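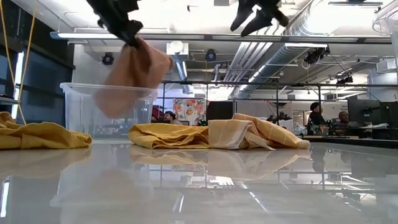 Figure 3. Cloth handling at the sorting table.

Section 3: Working beside the Liravetti sorter

Read this before your first shift with the arms at Jadville. The sales sheet from Kostasora says the table "frees staff for higher-value tasks". In our laundry that has meant fetching bins and clearing snags, so that is what this section covers.

3.1 Loading
1. Press Pause and wait until both arms have stopped.
2. Set the two clear bins inside the rails, in opposite corners.
3. Lay the cloths on the white surface. Shake out tight knots first.
4. Step back behind the floor line and press Run.

CAUTION: A still arm may only be between moves. Keep your hands out until the panel reads PAUSED. 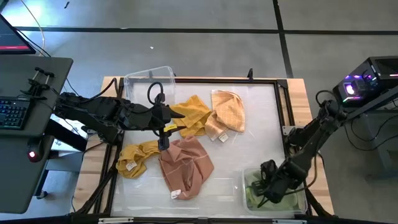 Sorting by colour was a job people here did by feel and habit, and they were quick at it. The arms need more help. Cloths that touch or overlap, like the yellow one against the light orange check, may be picked up as a pair. Pull them apart at loading. Tags are no trouble to us, but code 2134 (tag obscured) will stop the run if one is folded under.

3.2 Clearing a stop
1. Read the code on the panel and write it in the log.
2. For 2134, pause, turn the tag face up and resume.
3. For 2367 (grip lost), pause, take the cloth out of the fingers and lay it flat.
4. If the same code comes up 3 times in a shift, call Calum Drummond and go back to sorting by hand.
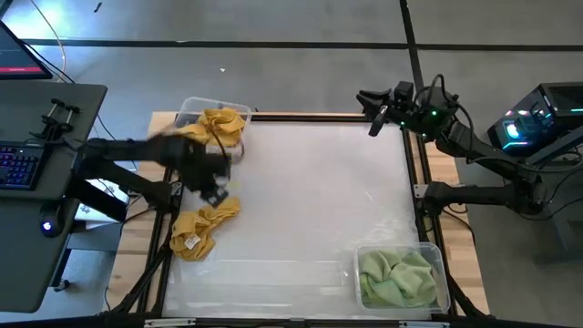 Hand sorting is still an approved method, and no one needs permission to use it. The target of 400 cloths a shift came from the Mahama trial and has not been tested with our mix. Don't skip a break to reach it – log what you got through and note the stops.

NOTE: Time spent minding the table counts as sorting time on your sheet.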